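Module 4: Robot Learning in Practice
Handout 3 - Gathering demonstrations in simulation

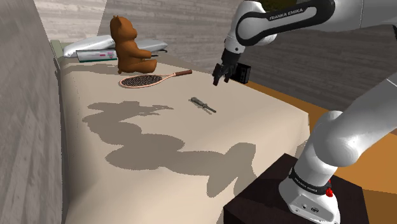
One reader of last year's handout objected that simulated examples teach a robot only about the simulator, and asked why the course did not begin with real furniture. The objection is a fair one and is taken up in section 3.

1. The Trutmont bedroom set

Coursework uses the Trutmont set, in which a Franka Emika arm on a fixed pedestal works over a bed. Objects are placed on the bedspread before each episode. They differ a good deal in shape: a teddy bear is soft and bulky in outline, a tennis racket lies flat and wide, and a screwdriver offers a thin shaft and a thicker handle. A policy trained on one of these will not, as a rule, grasp the others.

The set holds 2272 recorded episodes. Of these, 1422 are marked as successful, 233 were withdrawn after checking, and the remainder are failed attempts. Failed attempts are kept and labelled as such.

2. Recording an episode

Each group is to contribute 200 episodes by the end of March. The following rules apply.

Start with the gripper open and clear of every object.
Write the instruction before moving the arm, in one plain sentence ("pick up the screwdriver by the handle").
Move only the object named. If another object is disturbed, finish the episode and mark it "contact".
Change the layout after every tenth episode, including the direction in which long objects point.
Do not trim pauses. Hesitation before a grasp is part of the record.

Files are uploaded to the Werora server under the group number. Late uploads are not merged.

3. Limits of simulated examples

Friction, cloth and the weight of objects are all simplified. Shadows are too, and a policy may come to rely on the shadow of the arm as a sign of its height - groups should vary the lighting in at least a quarter of their episodes. Transfer to the physical arm in the Mostyn laboratory is covered in Handout 5.

Reading before the next class: the course guide, chapter 6, on labelling failed grasps.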